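Simulator class project — wrist view is nearly blank, is my scene broken or is it fine?
Altisari Community Help > Student Projects > Simulation
93 views, 3 answers

Hi all, hoping someone has hit this before. I'm in an intro robotics class, team of 4, and our project is a mobile robot with an arm in a simulated house. Has to drive up, line up with something, close the gripper on it. Sounds easy. Isn't.

We started in September and the driving part works ok. The arm part is where we're stuck. We have two views set up, a close one over the gripper and a wider one looking across the body. The close one renders, no errors, but almost everything in it is the same flat brownish gray. No floor, no walls. The wide one does show floor and stuff but it's all on a slant and there's a big plain background behind everything.

Things we tried already
— restarted the sim (obviously)
— reloaded the house from scratch, same thing
— swapped to a teammate's laptop, same thing
— turned shadows on and off, no diffrence

What I can't figure out is whether the house isn't loading for one view, or the view is just pointed somewhere dumb. Our demo is 18 minutes and the grader wants to see both views side by side, so I'd rather not show up with a gray rectangle. Also if anybody knows a clean way to tell how far off an object is from the close view, please say so. We've been guessing and the fingers close on nothing.

Can post the config if it helps, it's long and kind of a mess.

ghauri_bench
Had this exact thing last year. Check the angle of the view before you touch anything else. If it's mounted on the wrist and the wrist is pitched up, it looks past the furniture and past the walls, and if your house has no ceiling model you just get background color. Nothing is broken. There's simply nothing out there to draw.

Quick test. Park the base, don't move it. Set the wrist level, save a still. Pitch it down a bit, save another. If the floor shows up, you're done, the house was loaded the whole time. If you pitch all the way down and STILL get gray, then yeah, look at whether that view is on the same scene as the other one. We had ours attached to a leftover empty scene for two days.

On the slant — check which link the wide view is parented to. Ours was hanging off a joint, so every time the joint rolled the whole house rolled with it. Move it to the base and the floor should sit flat. Or leave it, it doesn't hurt the robot, it's only confusing for people watching.

For distance don't guess from the picture. A small thing close up and a big thing far away take up the same space. Turn on the depth output if your sim has one, read the value at the middle of the object, and don't close until it's inside finger reach. Print the number on screen while you're testing, saves a lot of time.

prevness_kid
reinstall it, worked for me

trendgate_lab
Agree with the first answer mostly, skip the reinstall. I help out with the student section here and this comes up every term.

Couple things to add. Background color is a setting, it's not an error. Change it to something loud, bright green or whatever, and then you know right away what is empty and what is a wall that happens to be gray. Change it back before the demo.

Second, name your saved stills by view and by step number. Teams send me a folder of 40 files all called test and we can't match the close view to the wide one. If the two aren't from the same step you can't compare them, and people spend an evening chasing a bug that isn't there.

Third, write down the joint values every time you save. Boring but you'll want it when the arm does something weird and you need to get back to the same pose.

And for the demo I'd show the two views next to each other with a line on what each is for. Close view for lining up the fingers, wide view for where the arm is in the house. Graders are usually fine with an odd angle if you can explain it. What they don't like is a student who can't say where the view is mounted.

Edit, adding the two kinds of view I mean, close first and then wide:

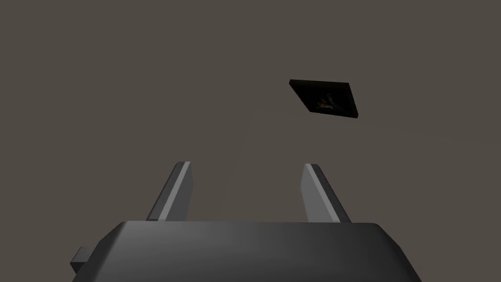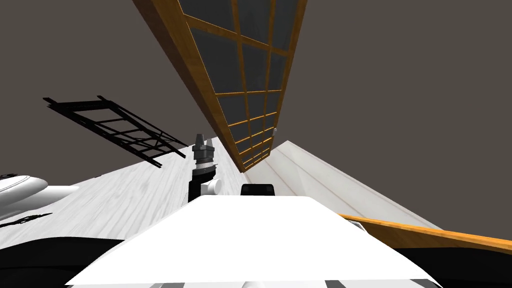 Altisari help desk, 2022-12-02

In the close one the gripper is open and the dark square thing is up and to the right, well past the fingertips. Closing there gets you nothing, so drive or reach first. Plain background behind it, same complaint as yours, and you can still line up fine becuase the fingers and the target are both in view.

Wide one is tilted too, look at the plank floor and the window frame. But you get the arm, the gripper pointing up, and a decent idea of what's near it. That's all you need from it.

If you do the pitch test and it's still gray, post the config, only the part with the views please. Not the whole file.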